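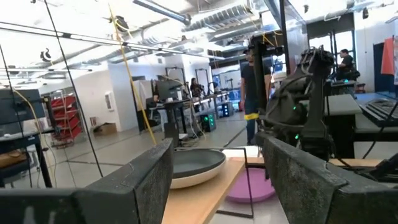

Mixing dinnerware sets: does it bother you?

Forum: Home and Table > Dishes and Cookware

claster_kay
I'm moving into a smaller place in April and need to cut down on dishes. Right now I have part of an old Veddale set (white, ten dinner plates, hardly any bowls left) and a lot of single pieces bought over the years. My sister says to donate all of it and buy one matching set for four. I would rather keep what I like and let it not match. For people who went the mixed route, did you get tired of it? How do you store odd shapes?

ovenmitt200
Mixed here for years and never got tired of it. The only rule I follow is that all dinner plates have to be the same diameter so they stack. Color I don't care about. Bowls are another story. I have five shapes and they take up a whole shelf.

Pruitt_D
I'll disagree. We did the mixed thing and went back to one plain white set. With guests the table looked like a yard sale. Also, when a plate breaks from a current line you buy another one the next day. With singles you're always hunting.

ovenmitt200
Pruitt_D, lines get discontinued too. Ask anybody who bought Plindside and now wants a replacement saucer.

Pruitt_D
Sure, but plain white is plain white. Nobody at my table can tell which ones are newer.

jussara_f
I think the trick is to pick a small group of colors and stay with it. Mine are pink, dark gray and cream. I buy singles, mostly seconds, and if a piece isn't one of those colors it stays in the store. Pink does more work than you'd expect. It looks good with food on it, especially greens and rice, and it goes with nearly anything dark.
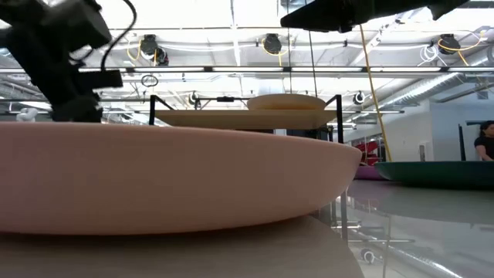 The wide pink one, from the side.

claster_kay
I like that color a lot. Is a wide shallow bowl useful or does it just take up room?

jussara_f
I use that shape more than plates. Pasta, salad, stew, anything with sauce. If I had to cut down the way you are, I'd keep wide shallow bowls and lose most of the dinner plates. Ten is a lot for a small kitchen.

benchscraper
Second this. We eat nearly everything out of low bowls now. Measure your cabinet first, though. Ours are so wide that the door wouldn't close and I had to move them to a lower shelf.

On storage, get the freestanding wire shelf risers. Plates below, bowls on top. They're cheap and you can take them with you when you move again. Don't get the kind that hangs under a shelf, because it sags once you put stoneware on it.

Pruitt_D
Mine doesn't sag. Depends on the shelf.

benchscraper
Then you have better shelves than I do.

mrs_vandeleur
A word about dark glazes if you go that way. My charcoal bowls show gray marks from forks, and hard water leaves a white film. A paste of baking soda takes the fork marks off. Vinegar works on the film. I wouldn't put anything matte through the dishwasher every day, but my daughter does and hers look the same as mine.

ovenmitt200
Matte also makes that scraping noise with a knife. Some people can't stand it. Try one piece before you buy several.

claster_kay
Good point, I'm one of those people. My plan so far: keep four of the white plates, donate the other six, keep the bowls I reach for, and buy 3 wide ones in a color. My sister still thinks I should get the set.

Pruitt_D
Your sister is right, but it's your kitchen.

jussara_f
If you're near the Vasconcelos outlet, they have a seconds table by the back wall. Turn each piece over and check the foot for chips, and set it down flat to see if it rocks. I put back more than I buy.

claster_kay
It's an hour's drive, but I'll go before the move. Thanks, everyone. I'll post what I end up with.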